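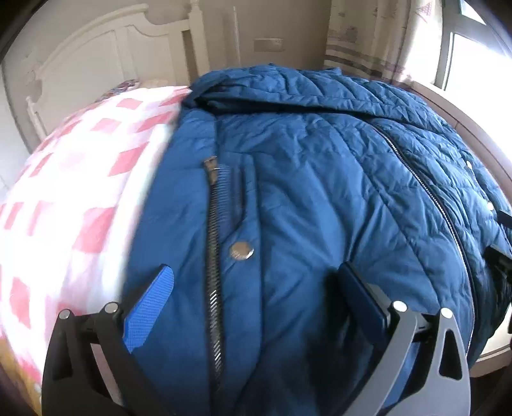

Custom orders at craft shows: a thread

Home Posts Replies Media Likes

Oct 11, 2023

1/ I promised some of you I would talk about taking custom orders at a show, and I have been putting it off all season, so get yourself a cup of tea because you know how I am. I sew table linens and aprons, mostly, but I think this carries over to pottery or wood or whatever you make.

2/ The very first thing is to decide before you leave home whether you are taking orders that day. I mean it! If you decide at the table with a nice lady smiling at you, the answer will always be yes, and then it will be yes to the next one too, and you'll be up past midnight until Thanksgiving (ask me how I know).

3/ My limit is five orders per show. I write the numbers 1 to 5 down the side of a page in my order book before I pack the car, and when the lines are full I'm full. People are so sweet about it when they can see the page. I offer them my email and a spot after the holidays.

4/ Get the order on paper while the person is standing there. Name, phone, email, what they want, what size, what it costs, when it will be done. Read it back to them out loud. I feel a little silly every time and I catch something nearly every time.

5/ Brenda Urrutia had the table next to mine at the Mendadach market in August, and she taught me to have the customer write their own email address. Such a small thing! I had been squinting at my own handwriting for years, and I lost a lovely order for napkins over what may have been a "u" or a "v."
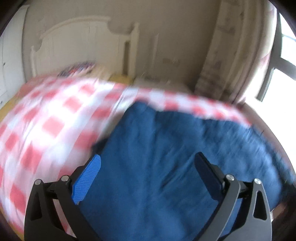

6/ Colors and patterns need more words than you think they do on an order form. "Blue" is no good at all, and neither is "checked." When I say gingham I mean the red-and-white kind in the photo, and a dear customer named Ivana Bravo meant a tiny gray check you could hardly see from across the room, and we had both gone home perfectly happy with what we'd agreed on. Now I staple a snip of the real fabric to the order, and one to her copy.

7/ Makers who don't use fabric can do the same with a paint chip or a test tile, or take a picture of the customer's finger pointing right at the piece they like on your table. Then text it to them on the spot so you both have it.

8/ Deposits. Oh, I know, I hated asking too. I take half up front and I say it in the same breath as the price: "It's this much, half today and half when it's ready." No pause, no apology in my voice. The people who really want it reach for their wallet.

9/ The year I didn't take deposits I made a full set of monogrammed place mats for somebody who never called me back. The total was $163 and the monogram was not one I could sell to anyone else, let me tell you. They line my kitchen shelves now and they look very nice there.

10/ Monograms, names and dates: I ask for the whole price up front on those. Domingo Leiva, who does the carved house signs at Vukent, does it that way too, and he says he has lost maybe one sale over it.

11/ When they ask how long it will take, don't tell them how long it takes to make. Tell them how long it takes with your other orders, your day job, your kids' dentist appointments and the fabric being on back order. I work it out in my head and then add three weeks. Early is a wonderful surprise and late is a phone call you don't want to get.

12/ Somebody asked what to do when you get asked for a thing you don't make. I used to try! I once said yes to a quilted cover for a parrot cage. These days I say, "I'd love to point you to somebody who does that beautifully," and I keep a few cards from other makers in my cash box. They send people back to me, too.

13/ Last one, I think. Send a little note when you start the order. Two lines is plenty: "Hi, I'm cutting your apron today, so if you've changed your mind about the pockets let me know by tonight." I've had people change the pockets. I've had one change the whole apron into a tablecloth.

14/ If you want to see my order form, reply here and I'll type up what's on it. It's only a half sheet with a carbon behind it, and there is a coffee ring on the original, but you're welcome to it.

Recent posts
What I keep in my cash box
Do you need a card reader for a small church show?
Photos for a juried application, part 2
Sharing a booth with a friend (and staying friends)
Price tags people can read without their glasses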